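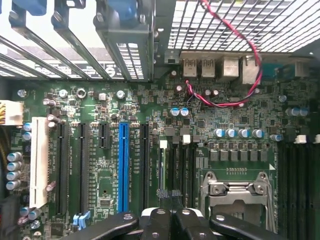
Getting rid of the old computer

Dec 20, 2009

I have finally stopped using the desktop PC. It was bought in December nine years ago, when Miłosz was still in primary school and we thought one computer for the whole family was plenty. For the last two years it has done very little except hold things I was afraid to lose, and I decided that this would be the month I dealt with it.

The trouble with an old computer is that it is a cupboard. You open one folder to check what is in it and an hour later you are reading a letter to the council from 2002. I had 264 files in a folder called "sort later". Most of them were letters, some were recipes Barbara had typed out for her sister, and there was a scan of the guarantee for a Pietrzak boiler we no longer own. I kept the recipes.

I started with the photographs, as those are what people always say they would miss. The early ones are tiny. I remember being pleased that the camera could hold so many on one card, and I now see that I must have turned the quality down to do it. On the new screen they come up the size of a playing card. They are still better than having none. There are good ones of the allotment before Lech Mazurek put his shed up, and a whole set from the week in the caravan when it rained and we played cards.

The email was harder. I had used a program called Prudaton Mail since the start, and it keeps everything in one big file which no other program wants to read. Recep Tuncer at work told me to export the messages as plain text, a folder at a time. This works but you lose the attachments, so I went through and saved those separately. I did nearly 2000 messages over three evenings and then gave up on anything that was a newsletter. If I ever need to know what seed prices were in 2004 I shall have to manage without.

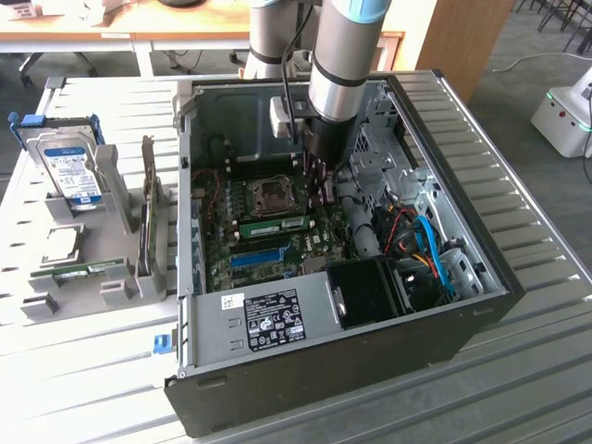 The accounts were the part I had been dreading. I kept the household books in a spreadsheet with a new sheet for each year, and at some point I changed the way I wrote down the gas and electric, so the totals before and after do not match. I thought about putting it right. I spent a morning on it and decided that it made no difference to anyone. The tax papers are printed and in the box file, and we are only asked to keep those for so long anyway.

Barbara wanted the family tree, which she had worked on with her aunt, Elżbieta Szulc, for a couple of winters. It was in a program that will not install on the new laptop. In the end we opened every person on the old machine and wrote them out by hand, her reading and me writing, then the other way round when my hand got tired. There are 33 names. It was the nicest evening of the whole business. She had forgotten that one of the great-uncles was a piano tuner, and I had never known it.

Everything that matters is now in two places. One copy is on the laptop and the other is on a small Civano drive that lives in the drawer with the passports. Miłosz says it should be three places, with one of them outside the house, and I expect he is right. He has offered to keep a set of discs at his flat. I have seen his flat and will think about it.

As for the machine itself, I rang Steltier, on the trading estate, who take old computers and strip them for parts. They charge 10 pounds if they collect and nothing if you drop it off, so I will be dropping it off. The man on the phone asked whether I wanted the hard disk back. I had not thought of that and said yes. He said most people do, and then they put it in a drawer and forget it. Ours will go in the garage.

The monitor is staying for now. It is one of the deep heavy ones and I am not carrying it down the stairs before Christmas with my back as it is. Lech says he will give me a hand in the new year.

The desk looks very bare. There is a pale patch on the wallpaper where the tower used to stand, and Barbara has started talking about moving the bookcase along to cover it. That would mean taking all the books out first, and I know what happens when I start on the books.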